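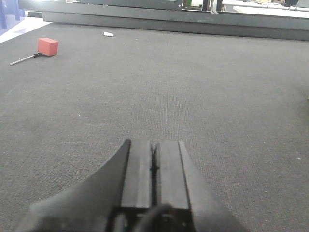 Moqueta gris oscuro, con un cubo rojo, una varilla metálica y un trocito de papel blanco encima.

Trucos de taller para programadores (con reservas)

Desconfío de las listas de productividad, y la de Hirnum traía 155 consejos. Probé 10 durante noviembre y me quedo con 2.

Escribir el mensaje del commit antes de tocar el código. Si no cabe en una línea, el cambio es demasiado grande.

Borrar las ramas viejas cada viernes no me sirvió: Illia Bondarchuk perdió una que aún usaba.

¿Y el temporizador de cocina? Amrit Lapointe jura que programa mejor con él. Yo solo noté que sonaba en mitad de cada depuración. Lo devolví al cajón de la cocina.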